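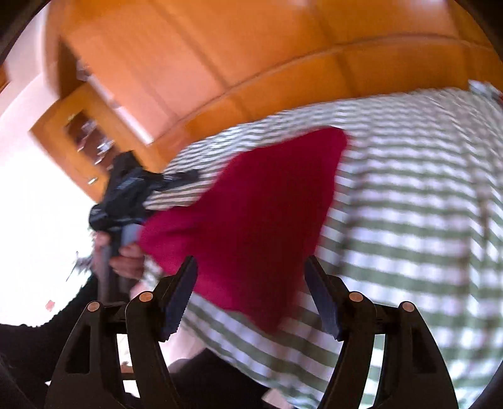
Washing day, more or less every day

Blog > Home stuff > Laundry

May 9, 2025, by Ottar Løken

Quick one, got to be out of the door soon and the machine has four minutes left, which on a Mernari can mean anything up to a quarter of an hour.

Several of you asked how we manage washing in a flat with no garden. Badly, for years. Better now. Going to write down what we do and then I never have to think about it again.

The flat first. Second floor, Zultdale, north side, one bathroom without a window. Kitchen has a window but it's over the sink and opens the wrong way. So no sun on anything until late afternoon, and then only in the bedroom. The last place I lived had a line in the yard and I didn't know how lucky I was. Peg it out, forget it, bring it in stiff as a board. Lovely. Miss it every single week.

Smaller loads, then

Biggest change. We used to save it all up and do the lot in one go, and then there were wet towels on every door and the whole place smelt like a swimming baths. Now it's one small load most days. Goes on at breakfast, hung up before work, or before lunch if I've forgotten about it. The airer only takes one load properly anyway. If things are touching they don't dry, they just sit there thinking about it.

Does it use more electricity? A bit, I suppose. I did write the meter down for a while last August. Got as far as 787 on the little plug-in thing and then lost the notebook, so that was the end of my career in science. The bill didn't change enough for me to notice.

Spin it twice

Only thing I'd tell anyone if I had ten seconds. When it finishes, put it on spin again. Twelve minutes on ours. You wouldn't think there was any water left in there and there is. Jeans especially. Towels. Not the wool jumpers, I did that once and my sister's toddler got a very nice jumper.

Sorting

I don't do whites and colours and darks and delicates, life is short. I do two piles. Things that might run and things that won't. New and red goes in the first pile untill it's had a few washes. Cold water, on its own or with the black socks, who cares what happens to black socks. I lost a good set of pillow cases to a cheap beach towel and they were pink for years. Well, pinkish. Grey pink. Like ham.

Those colour catcher sheets, people swear by them. I've used them. Sometimes they come out coloured, sometimes they don't, and I've no idea what would have happened without one. Currently not buying them.

Soap

Tried a lot. Went through a phase of making my own from a recipe with soda crystals and grated soap and it left a kind of porridge in the drawer. Don't. We're on Britetti powder at the moment, the plain one with no smell, from the hardware shop by the bus station. Half of what the box says. Our water is soft here so you need hardly any, and too much makes the towels go like cardboard. If yours have gone like cardboard do them a couple of times hot with no powder at all and see. Worked for me, mostly.

No softener. It makes towels worse at being towels.

The bathroom question

Can't dry in ours, no window. Tried it with the door open and the fan on all night and had black spots on the ceiling by spring. Moved the airer to the bedroom, window open a crack, door shut. Freezing in winter but you're not in there in the day are you. The dehumidifier was £150 and I grumbled for a month and it's the best thing we own. Empties into a tub, I tip it down the loo. In a wet week it's full every morning.

Bedding is still the worst. One double sheet takes up the whole airer and drips on your feet. What I do is fold it long ways over the top of the door with an old towel under, turn it at teatime. Duvet covers I've given up on. They go to Bạch, the launderette on the corner, in the big dryers, along with the duvet itself twice a year. Takes 22 minutes for a cover. I take a book. There's usually a man in there eating crisps who knows a lot about cricket, so I don't read much of the book.

Folding

Straight off the airer onto the bed, fold standing up, put away. If it goes in a basket it lives in the basket, that's where my clothes were for most of my thirties. Fitted sheets get rolled up in a lump. I've watched the videos. I've tucked the corners into the corners. Lump.

I don't iron, except shirts for weddings and funerals, and the tablecloth if my mother's coming.

Things I still haven't sorted out

Smell in the rubber seal. I wipe it and leave the door open and it's better but it's not gone. Someone said vinegar, someone else said never vinegar, it'll eat the rubber. If you know, tell me.

Socks. No comment.

Also wanted to write about stains but that's the machine beeping and I've got the airer to clear first. Tea, egg and bike grease next time, if anyone wnats it.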